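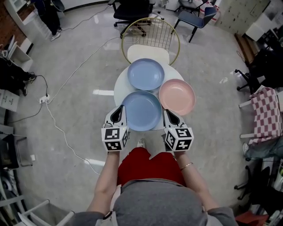
Chapter 4
From Marker Poses to Gripper Trajectories

4.1 What this chapter covers

A hand-held gripper has no joint encoders above the wrist and no base bolted to a known spot. When a person uses a pair of them to move plates on a table, the only record of where the grippers went is what the cameras and onboard sensors picked up. Before any policy can be trained, that record has to be turned into a trajectory: for each gripper, a position, an orientation and a jaw opening at every time step, all in one coordinate frame.

Chapter 3 ended with calibrated cameras and synchronized clocks. This chapter starts from there. Section 4.2 sets out the frames. Section 4.3 treats detection of square fiducial markers, and Section 4.4 the pose of a rigid body that carries several of them. Sections 4.5 and 4.6 deal with smoothing and with gaps. The exercises use the Plimell plate recordings, which the reader should have unpacked already (Appendix B).

4.2 Frames and notation

We write T_ab for the rigid transform that takes coordinates in frame b to coordinates in frame a. Four frames are used throughout:

H, the head camera
M, a single marker, origin at its center, z axis pointing out of the printed face
G, the gripper, origin midway between the jaw tips when closed
W, the work surface

The detector returns T_HM. The design of the marker mount gives T_GM, one for each face of each cube. The gripper pose in the head camera is then

T_HG = T_HM (T_GM)^-1

and, if the work surface is known,

T_WG = (T_HW)^-1 T_HG

The head moves during a demonstration, so T_HW is a function of time and has to be estimated again in every image. Students often fix it at its first value. The resulting trajectories look reasonable while the wearer keeps still and drift as soon as the wearer leans in.

Left and right grippers are written G_L and G_R. Many two-handed tasks depend mostly on the relative pose

T_LR = (T_HGL)^-1 T_HGR

in which T_HW does not appear. When both grippers are seen in the same image, T_LR is free of error in the surface estimate, and for that reason it is stored as a separate channel in the Sivier log format.

4.3 Detecting square markers

A square marker is found in two stages. The first looks for dark four-sided outlines against a light border. The second samples the interior on a grid and compares the resulting bits with a dictionary. A candidate that matches no entry, in any of its four rotations, is dropped.

The dictionary should be as small as the job permits. Fewer entries allow more differing bits between any two of them, and so fewer false matches. Rooms contain many things that pass the first stage - checkered fabric, floor tiles, brickwork, screens - and it is the second stage that must reject them. In the Plimell recordings the first stage produced 2,582 candidates over one session, most of them background.

Corner accuracy sets the accuracy of everything after it. Refine each corner to subpixel precision before solving for pose. Do not refine on a resized image.

4.3.1 The two-solution problem

The pose of a single flat square seen from a distance is nearly ambiguous. Two orientations, tilted in opposite directions, reproject to almost the same four corners. Noise decides between them, and the estimate flips from one image to the next. The effect is worst when the marker is small in the image and close to facing the camera.

Placing markers on a cube removes most of the trouble. Two or more faces are usually in view, they are not coplanar, and only one body pose explains all their corners together. Section 4.4 solves for that pose directly from the pooled corners. Averaging the per-face poses is not an acceptable substitute, as one flipped face will pull the mean far from either answer.

4.3.2 A first program

Listing 4.1 reads a recording, runs the detector and writes one line per marker per image. Run it on the first 2,000 images of plates_a before going on. Plot the z axis of each marker against time and look for flips. With the default settings, a run of fewer than 20 detections of the same marker should be treated as unreliable and left for Section 4.6.

Readers using the Ondside toolkit can replace the detector call with their own. The output columns must stay in the same order, because Listing 4.2 reads them by position.

Listing 4.1 Marker detection and logging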